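Early Number Materials: Handout 5
Korkdale Evening Course in Home and Family Learning
Notes by Ewan Jardine

Read this before the session. It covers number boards, shape boards and the hybrids that try to be both. I have my doubts about most of what gets claimed for them, and I'd like you to bring some doubts of your own. 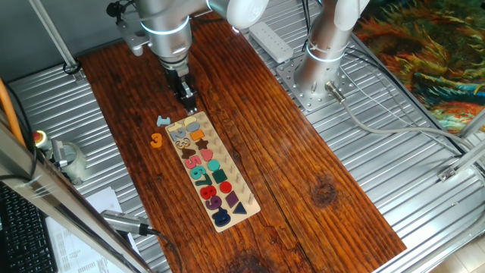
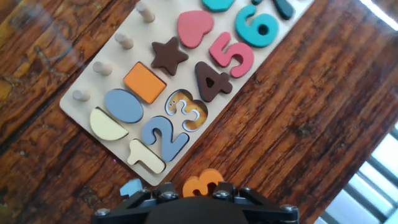
A board with numerals, shapes and pegs on it.

Does doing a number puzzle teach a child to count?
Fitting a numeral into its hole is a matching task, and a child can do it well with no idea of how many anything is. Counting has to come from somewhere else, usually an adult talking and a pile of things to talk about.

What the sellers say

The Brodimel catalogue gives its combined board 30 lines of copy. It mentions "early maths" four times and never says what the child is supposed to learn. The Haldane leaflet is more modest, but it still slides from "recognises numerals" to "understands number" in one paragraph, as if these were the same. Mark the spot where it happens in your copy. Most of last year's group missed it on a first reading.

What a child may be doing

Watch the hands and keep your theory to yourself for a while. A child with a 7 might turn it until it drops in. She may be going by the outline, or she may remember where it went last time. Any of these gets the piece home. To find out whether she knows the name, ask for it away from the board. To find out whether she knows the amount, ask for that many buttons.

Colour muddies things further. If the 3 is always orange, "the orange one" is a perfectly good name for it, and some children will stick with that for weeks. Try a numeral drawn in plain pencil and see what's left.

Then there are pictures printed at the bottom of the recesses. I used to like these. Now I think they often give away the answer, though they do keep a restless two-year-old at the table.

The Fakwood trial

You will see this quoted: 400 families, a board in each home, "improved number sense" by the end. Check what was measured. It was speed at finishing the board. Children who practise a puzzle get faster at that puzzle, and I could have told them so for the price of a coffee.

Still worth having?

I'd keep one in the cupboard. Boards are good for grip, for turning a piece in the fingers, for sticking at a job and for putting everything back afterwards. Shapes give you real words to use: corner, curved, straight, point. Pegs can be touched one at a time while somebody counts aloud, and I rate that above the numerals.

For next time

Bring one claim from the packaging of any number toy. Write down what you would need to see a child do before you believed it. Half a page is plenty.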